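Grenstead Lap Charts

A data card and general read-me for the lap and timing records of the Grenstead club circuit, put together by Nhung Khổng with a great deal of help from Chiến Lưu. Last revised 26 April 2024.

What you have downloaded

Hello, and thank you for taking an interest in a small racetrack that most people have driven past without noticing. This folder holds the lap charts for club touring car races at Grenstead, typed up from the paper sheets that used to live in the timing hut. There are 3,120 car entries in all, an entry being one car in one race, whether it finished, broke, or never got past the first corner. If a car ran in both heats on a race day, it has two entries, and you should expect to see the same driver and number twice.

The races covered are the closed-wheel ones only. Grenstead also ran single-seaters and, for a while, pickup trucks, and those sheets exist, but they are in a different hand and a different layout and we have not had the heart to start on them.

The two files

entries.csv has one row per car per race. This is the file most people want.

laps.csv has one row per completed lap, and is much longer. It joins to the first file on entry_id. Please do join on that and leave the car number alone, as numbers were handed out fresh at every meeting and the number 14 alone belonged to a whole parade of people.

Both files are plain text, comma separated, UTF-8. Dates are written year first. If your spreadsheet program turns the lap times into times of day, import that column as text and it will behave itself.

Columns in entries.csv

entry_id: our own number, with no meaning beyond this folder.
meeting: short name of the race meeting, as printed on the program.
race: the race number on the day. Heats are marked h1 and h2.
car_no: the number on the door.
driver: last name and first initial. Where two drivers shared a car in the long race, both are given with a slash between them, and the first is the one who started.
make: as written on the entry form, spelling tidied.
class: A, B, or C, by engine size. See the note further down.
grid: starting position. Blank means the car started from pit lane or the sheet was torn there.
finish: finishing position, or R for retired, or X for excluded.
laps_done: completed laps.
best_lap: in seconds, to one decimal place.
note: anything the lap scorer wrote in the margin, more or less word for word.

Columns in laps.csv

entry_id: matches the file above.
lap: counting from 1.
lap_time: in seconds, to one decimal place.
position: position crossing the line at the end of that lap.
flag: G for green, Y if a yellow was showing anywhere on the course, and blank where the scorer did not say.

A word about the long race

The big event of the year was the Grunow 100, held every June, and it is the reason either of us got started on this. The name causes endless trouble, so let me settle it. The distance was 100 laps, never miles or kilometers, and it was called the Grunow for the family that farmed the land inside the back straight. One wet year the race was stopped at 80 laps and declared complete, and the results stood. Those entries are in the file like any other, with 80 in laps_done for the winner, and if you are working out average race lengths you will want to set them to one side.

Driver changes in the Grunow were compulsory, and the lap in which a car stopped is naturally very slow. We have not removed those laps. In early drafts Chiến marked them with a separate flag, but there were so many cases where we couldn't tell a planned stop from a car limping in with a flat that we took the flag out again. Anything more than double the car's best lap is probably a stop of one kind or another, and I would leave it out of any pace comparison.

How the times were taken

Up to the arrival of the electronic loop, two people sat in the hut with stopwatches and a third called out door numbers as the cars went by. It's a lovely way to spend an afternoon and a fairly rough way to measure anything. Times from those meetings were written down to a tenth of a second, and I would trust them to about half of one. When a tight bunch came past together, the scorer often gave all of them the same time and sorted out the order afterward from memory and argument. You will find runs of identical lap times, and they are faithful copies of the sheets.

After the loop went in, the system printed to the thousandth. We have cut those back to a tenth so that the whole column reads the same way. If you need the full printouts for the later meetings, write to us, and we'll scan the pages you want.

The class problem

Classes A, B, and C did not stay put. The engine limits were moved twice, both times over the winter, and a car that was a front-running B one season could turn up as a struggling A the next without so much as a new spark plug. We kept the class as it stood on the day. Please don't string class results together into one long championship table without reading the old rule sheets first. I did exactly that in my first attempt, and printed it, and handed it out at a reunion, and was put right by several retired gentlemen before I had got my coat off.

The Erov cars

A number of entries have Erov in the make column. These were specials built in a shed near the circuit, on whatever floor pan was cheap that year, with their own bodywork on top. Some scorers wrote Erov, some wrote the name of the donor car, and one wrote "green thing" for a whole season. Where we could match the chassis from the scrutineering book, we have used Erov throughout. Where we couldn't, the make is whatever was on the sheet. The green thing has been left in the note column out of respect.

Names

The drivers who come up under Tăng are two different people, an uncle and a nephew, and they overlapped for a few seasons. The initial tells them apart, except in three meetings where the scorer left it off. Those rows say Tăng with no initial, and we would be very glad to hear from anyone with an old program who can help.

Women who married partway through their racing appear under the name they used on the day. We know this splits a few careers in two. A list of the ones who have asked to be joined up is at the bottom of entries.csv's companion notes, and we won't guess at the others.

Known gaps

One full autumn meeting is missing, sheets and all. The first heat of the following spring survives only as a result, with no laps, so it appears in entries.csv and not in laps.csv. Retirements are under-explained everywhere. A scorer busy with the leaders will write "out" and move along, and you cannot tell a blown gearbox from a sulk.

Position changes under yellow should be treated gently. Passing was forbidden, but the chart records who crossed the line first, and cars that spun or pulled in would drop places all the same.
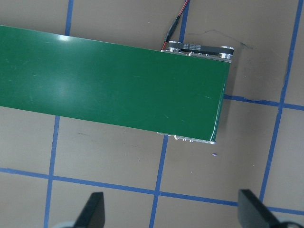
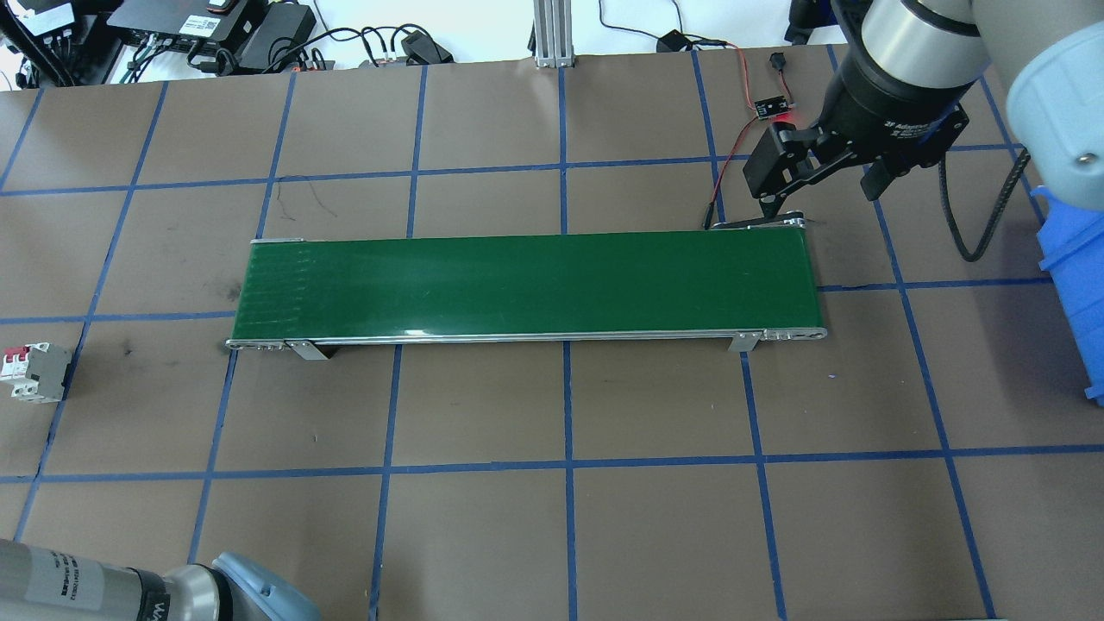

Reading a lap chart takes a little practice if you have only ever looked at finishing orders, so let me give you the way I learned it. Put the laps across the page and the positions down the side, and draw one line per car. A race where the order held from start to finish comes out as a set of long flat bands, every bit as uneventful as the green belt on that conveyor, and your eye can slide along it without catching on anything. What you are hunting for are the places where the lines cross, and most of all the places where several cross at once. Nine times in ten that's a pit stop window or a spin at the hairpin, and the tenth is a proper fight, and those are worth going back to the note column for. I like to print mine on the largest paper I can get and go over the leaders in colored pencil, but a plot on the screen will do very nicely.

Corrections

We make mistakes, and typing up other people's handwriting makes more of them. If you spot something wrong, send us the entry_id, what it says now, what it ought to say, and how you know. A photo of a program page is wonderful. "My dad always said he won that one" is welcome too, and will go into the notes with his name on it, but we won't change a result for it unless there is some paper to go along.

Corrections go in as a batch a couple of times a year, and each batch gets a line in changes.txt. Entry numbers are never reused. If a row turns out to be a duplicate, it is removed and its number retired with it.

Use and credit

Use it for anything you like, including things that make money, should you find a way to make money out of club racing (do write and tell us how). We ask that you mention the Grenstead Lap Charts somewhere a reader could find it, and that you pass along the warning about classes if you publish any table that runs across seasons. Drivers who would rather be listed by initials alone may ask for that, and we would be grateful if you then took the newer copy of the file and put the old one away.

Chiến looks after the lap file and the plotting scripts, and I look after entries, names, and the scanning. If you aren't sure which of us you need, write to either one and we'll pass it across the kitchen table.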